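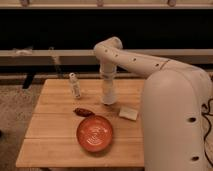 Tabletop with a small bottle and three other small objects.

Bikavska Kitchen Measures
README and data card

What's in it

400 recipes typed up from home cooks' notebooks, each one tagged wherever the cook used a measure that isn't a measure. Pinch, dash, knob, glug, "a good handful," "the blue cup." We ended up with 26 tags. For each tagged amount there is a weight in grams, if we could get one, and a note on where the weight came from.

Please read the part about weights before you use them. People have already started quoting the first release as if it settled how big a pinch is. It doesn't, and I doubt anything could.

Files

recipes.csv: one row per recipe, with the text as typed
measures.csv: one row per vague amount, linked to the recipe by id
weights.csv: the weighings, one row each, with the initials of the person who did them
tags.txt: the tag list with short definitions
changes.txt: what we broke and when

Everything is UTF-8. If the accents look wrong in your spreadsheet program, import the file and set the encoding by hand. Double-clicking it will mangle the names.

Where the recipes came from

Birutė Uibo collected most of them through a notice in the Movberg library newsletter. Hạnh Thái and Thoa Đoàn added the Trương family notebooks, which were in Vietnamese and were translated by Thoa. The original wording is kept in the column source_text, and I would trust that column over the English one. "Một ít" is tagged as "a little" all the way through, and Thoa has told me more than once that this flattens it.

So the sample is people who keep recipe notebooks and answer library newsletters. It leans old, and it leans toward baking. Anyone who wants to say something about how "home cooks" measure things should look somewhere else, or at least say whose home cooks they mean.

How the weights were made

Cooks who agreed to it were asked to measure out their own amounts three times, and Gert Sibiya put each one on a scale. The scale is a Zereson pocket model that reads to a tenth of a gram. That sounds precise. It says nothing about whether a person pinching salt while somebody watches does the same thing they do alone at the stove. I suspect they don't. Two cooks asked Gert what the "right" amount was before they started, and I would have thrown those rows out. I was outvoted, so they're marked watched=2 and you can drop them yourself.
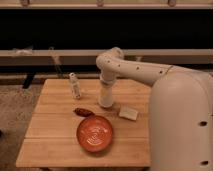

Liquids are worse. A glug depends on the neck of the bottle and how full it is, and the first release recorded neither. The column vessel was added later and is blank for a lot of rows. Blank means we didn't write it down. It does not mean "ordinary bottle," and please don't fill it in with an average.

The mean for each tag used to be in tags.txt. I took it out. People copied the number and left the spread behind, and for "handful" the spread is most of the story.

Things that are wrong and that we know about

The tags "knob" and "lump" overlap. Lilibeth Cabrera tagged the first 100 recipes and used them for different things; whoever came after her did not. Merging them is probably safe for butter and probably not for ginger.

Cup is tagged as vague only if the cook meant a particular cup in their own kitchen. We decided this by asking, or by guessing from the handwriting next to it. The column cup_basis says which. There are too many guesses.

Some recipes are near copies of ones printed on packages. I found a few by accident and stopped looking, so assume there are more.

Recipe ids are not in the order of collection. They were shuffled once in July and then sorted by hand, badly.

What it might be good for

Testing a recipe parser on messy text. Teaching a class about measurement error, with an exercise that students can argue over. Looking up how one cook's words vary inside one notebook, which I think is the only comparison the data really supports.

What I'd stay away from: nutrition estimates, salt intake, anything with the word "traditional" in the title, and any chart that compares the Movberg notebooks with the Trương ones. Different people tagged them and they were weighed under different conditions. A difference between them could be us.

Terms

Free to use and change with credit to the Bikavska Kitchen Measures group. The cooks agreed to have their recipes shared without their names. Don't try to work out who they are, even when the recipe mentions a street.

Corrections

Send the recipe id, the line, and what you think it should say. Lilibeth goes through them on Wednesday evenings. Corrections that come with a reading of the source text get handled first; "this seems like too much nutmeg" goes to the bottom of the pile, though in one case it was too much nutmeg.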